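### 3.2 Door opening in the simulated workshop

Before we let the two-arm robot touch any real furniture in the shared workshop, each task was first built in simulation. The workshop is used in the evenings by other members, and a broken hinge costs us the whole session. We therefore made a simple model of the corner with the tool cabinet, called Titton in our files, and drove the robot by hand controllers. Only the left arm works on the door. The right arm is kept raised with its gripper open.

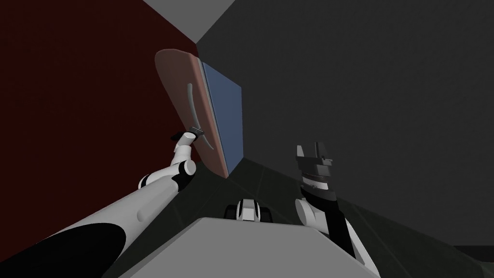
**Figure 4.** Simulated cabinet task, robot view. The left gripper holds the lower end of the handle; the door is open.

We recorded 120 attempts in November, with 2582 control steps in the longest one. An attempt was stopped by the operator when the gripper lost the handle for more than 2 seconds. The handle was the difficult part of the model. Our first version was straight, and the policy trained on it did not transfer to the bent handles which are common on old kitchen cabinets.

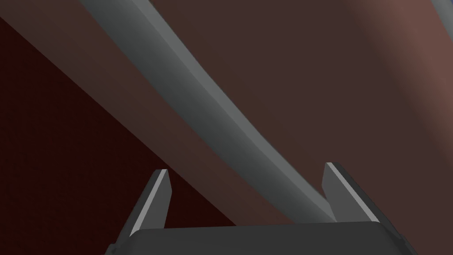
For this reason we changed the grasp point by up to 19 mm between attempts, and we asked the operators to approach slowly with the fingers wide open. The wrist view was stored together with the robot view at every step. We found that the operators looked mostly at the wrist view until contact, and after that at the robot view.
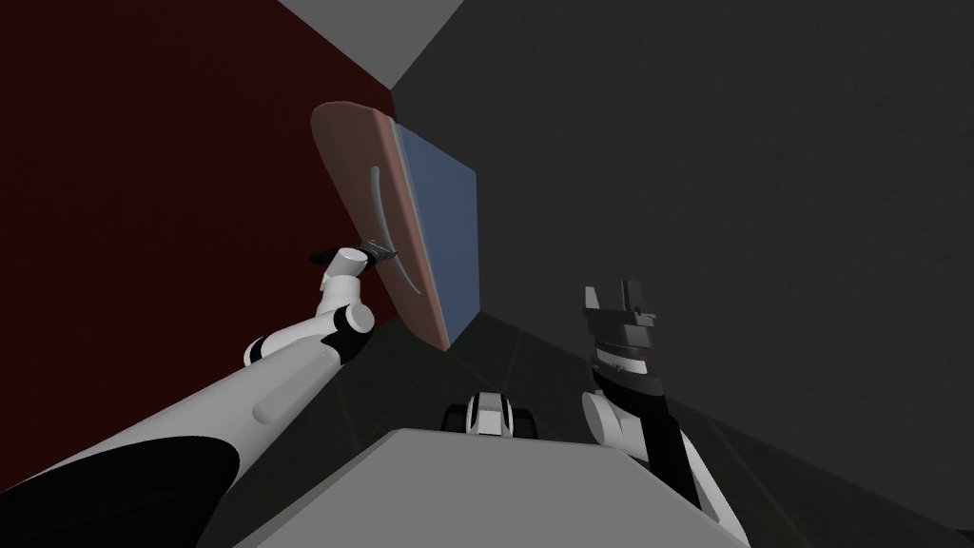 Contact friction was the second parameter we had to set by hand. With the default value of the Fumano engine the fingers slid along the handle during the pull, and the door moved in small jumps. A higher value removed the jumps but made the release slower. The grip on the lower portion of the handle was kept as the standard one, and the handle curves outward there enough for our short fingers. The same settings are used in Section 4.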